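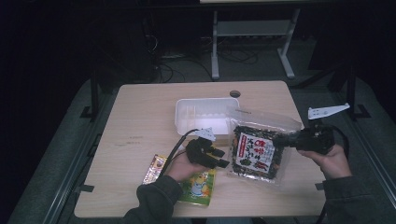
Totals model, notebook
Saturday, March 30, 2024

Refit of the over/under model for the second division, now that the league is back from the international break. Working from the Clunis branch. Clundis is the older fork and should be left alone until I have moved the closing line table out of it. The names are too close and I have already committed to the wrong one once this month.

Data

Match file has 569 rows after cleaning. Dropped 13 for missing closing totals and 5 more where the kickoff time in the odds feed and the kickoff time in the results feed differ by a full day. I think those 5 are postponed matches where the feed kept the original prices. They could be recovered by hand from the Gazi archive, but the gain is small and I would have to check each one against the match report. Left out for now. IDs are in dropped.txt next to the match file.

The abandoned match from November is still in the results feed with the score at the time it was stopped. Bets on it were voided, so it should not be in the training set or in the settlement set. Added a filter on the status column. The old code filtered on minutes played, and that let the match through because the minutes field is empty for every game from that supplier.

Time zones: everything is in UTC from this version on. The odds snapshots were in local time until the clocks changed in the fall, and the join was off by an hour for part of the season. For a closing line this matters. An hour before kickoff the lineups are out or nearly out, and the total can move a quarter goal in that window. Reran the join with both stamps converted first and stored the raw stamp in its own column.

Clocks go forward tonight in Europe. The snapshot job should not care, as it runs on UTC, but the display script formats to local time and I have not tested it across the change. Check the early games tomorrow before trusting the screen.

Model

Same structure as before: attack and defense rating for each team, one home term for the league, goals for each side as Poisson, and the low score correction on the four cells 0-0, 1-0, 0-1 and 1-1. Ratings are decayed by match age. Nothing new in the likelihood.

Changed the decay. The previous half-life was picked by looking at the 1X2 log loss, and that is the wrong target for a totals model. Refit on the log loss of over/under 2.5 and the optimum moves to a longer half-life. This makes sense to me. The difference between two teams changes quickly with form and injuries, while the sum of goals depends on style of play and coach, and those drift slowly. The curve is very flat near the minimum, so I would not read much into the exact value. Set it by config and logged it with each run.

The home term is smaller than last season. I kept it as one number. Tried one per team with shrinkage and the shrinkage pulled nearly all of it back to the league mean. Flivdale is the only club that stays away from the mean, and they play on an artificial surface, so there may be something in it. The sample is one club's home games. Not going to carry a special case for that.

Promoted teams: starting values now come from the average of the previous promoted teams, not from zero. Early rounds improve a little. By the second half of the season there is no visible difference.

Low score correction: the fitted parameter is close to zero this season. Left it in. It costs nothing and it was clearly nonzero last year. If it stays near zero over the summer refit I will think about removing it, mainly to make the half-goal and quarter-goal settlement code shorter.

Settlement of Asian totals

Found an error here. For a total of 2.25, half the stake goes on 2 and half on 2.5. With exactly two goals, an over bet gets the first half back and loses the second, so the result is minus half a stake. The code had this right for overs and wrong for unders, where it paid a full win at two goals. It should be half a win: push on the 2, win on the 2.5. The effect was to make unders on quarter lines look better than they were in the backtest, and the staking rule then leaned toward them.

Same check for 2.75. Over with exactly three goals: win on the 2.5 half, push on the 3 half, so half a win. Under with three goals: lose and push, so half a loss. Both were correct in the code. The bug was only in the branch for lines ending in .25.

Rewrote the function so that every quarter line is split into its two neighboring lines and each is settled as a plain line. No special branches. Added test cases for 2, 2.25, 2.5, 2.75 and 3, both sides, zero through five goals. All pass. The old function is kept in a comment for one version so Hertta can compare, then it goes.

Backtest after the fix

Walk-forward by round, refit before each round, using only matches finished before the first kickoff of that round. Prices taken at the morning snapshot, compared against the closing line with the margin removed in proportion.

With the settlement bug in place, unders on quarter lines carried most of the profit. With the bug removed, that profit is gone and the total is close to flat. I am recording this plainly in case someone goes looking for the earlier chart: the earlier chart is wrong. It has been taken out of the shared folder.

Closing line value does not depend on settlement, so those numbers stand. The model still beats the morning price on average, by less than the margin. In other words the picks move in the right direction by the close, and the book's cut eats it. That is a usable signal for a preview column and not a reason to stake.

Split by line:
Totals of 2.5 and below – small positive movement, fairly stable from round to round.
2.75 and 3 – no movement worth reporting.
Above 3 – too few matches, ignore.

Split by time of week: midweek rounds are worse. I suspect rotation. The model has no lineup input, and the books shade midweek totals before the team news is out. Could add days of rest as a covariate. Did that two years ago in the first division and it did nothing, but the squads there are deeper.

Calibration

Binned the over 2.5 probabilities and plotted against the observed share. The middle bins sit on the line. The top bin is overconfident: matches where the model is most sure of goals go over less often than stated. This is the usual complaint with decayed ratings after a run of high scores. Options are to shrink the ratings harder or to blend with the market. Blending fixes the calibration in one step, though it also removes most of the disagreement that the column is supposed to write about.

Tried shrinkage first. A moderate increase brings the top bin down and does not hurt the rest. Kept. Log loss improves in the third decimal, and I would expect that much from noise, so the reason for keeping it is the calibration plot.

Weather

Hertta Kemppainen asked again about wind. I ran the quick version: wind speed at the nearest station at kickoff, as a linear term on total goals. The coefficient has the expected sign and the interval covers zero with plenty of room. The stations are a poor match for the grounds. For some clubs the nearest one is at an airport well outside the town. If we want to do this properly we need hourly data on a grid, and then it is a project and not a covariate. Parked.

Rain was not tested. The feed has daily totals only, and a daily total says little about the two hours of a match.

Feed problems

The supplier changed a team name again in the middle of the season (dropped the "FC" and added a period). The join lost that team's last two matches with no warning. Changed the join to use the numeric ID and to stop with an error if any fixture has no match. It should have been done this way from the start.

Duplicate snapshots: when the job times out and retries, the same price is written twice with stamps a few seconds apart. Harmless for the closing line, wrong for anything that counts price changes. Deduplicated on match, book, line and price within a minute.

One book reports totals with the price for "exactly" folded in on whole lines, so a three-way market appears as two-way. The implied margin comes out negative and that is how I caught it. That book is excluded on whole lines and kept on the half and quarter lines.

Column text

The weekly picks will go out with the model total next to the market total and nothing about profit until there are at least 17 more rounds of picks settled with the corrected function. Hertta wants a confidence score from one to five. I would prefer to print the probability and the fair price. If a score is required it should be a fixed mapping from the edge, written down before the round, and the mapping should not be touched midseason.

The wording in last week's draft said a pick was "due" after three unders in a row. Please cut this kind of sentence. Three unders are already in the ratings.

To do

Test display script across the clock change
Move closing line table from Clundis to Clunis, then archive Clundis
Rerun the first division with the corrected settlement – the same function was used there
Write to the supplier about the team name change and ask for a change log
Days of rest covariate, second division only, low priority
Delete the old settlement function after Hertta has compared

Run files are saved under the Clunis branch with the config next to each output. Seed is fixed, so the simulated scorelines should reproduce exactly. If they do not, check the library version first; I upgraded on the laptop and have not upgraded on the server.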